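Noemi Palumbo
20 Feb 2023

1/ Spent the long weekend teaching a simulated robot arm to play a card game. It plays like my uncle: slow, confident, wrong. A thread on what we tried at Dikine and what came out.

2/ The method is dull on purpose. One policy, trained on 2809 simulated demos, no list of card positions handed to it. It gets camera views and the rules as text. The wrist view is the one it leans on.

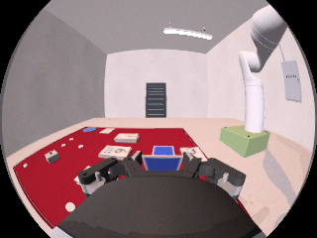
Wrist cam in the sim. Ceiling light included at no extra charge.

3/ We also render the same table from outside. A policy trained on the wrist view alone kept forgetting any stack it couldn't see, which I also do with laundry. Adding the second view fixed most of that.

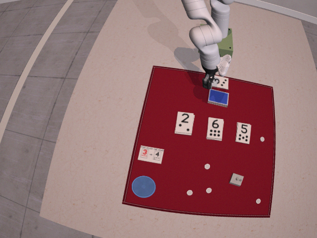 4/ The result

We ran 800 test games. With both views it chose a legal card in over 600 of them. Grasping was fine. Reading was the weak spot, and a numeral lying on its side is apparently a philosophical problem.

5/ So we tried random card rotations in training. Yeon bet me lunch it would do nothing. I've had lunch. The leftover misses are mostly at the rim of the fisheye, where a card shrinks to a sliver — the 4 between the fingers is easy by comparison.
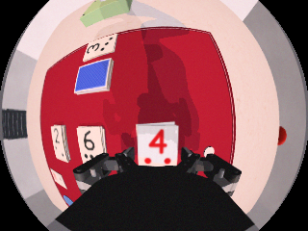 Does any of this carry over to a real arm?
We don't know yet. Everything so far is simulation, and the hardware runs are booked for July.

6/ Code goes up once I've renamed the variable called "pleasework" in all 8 places.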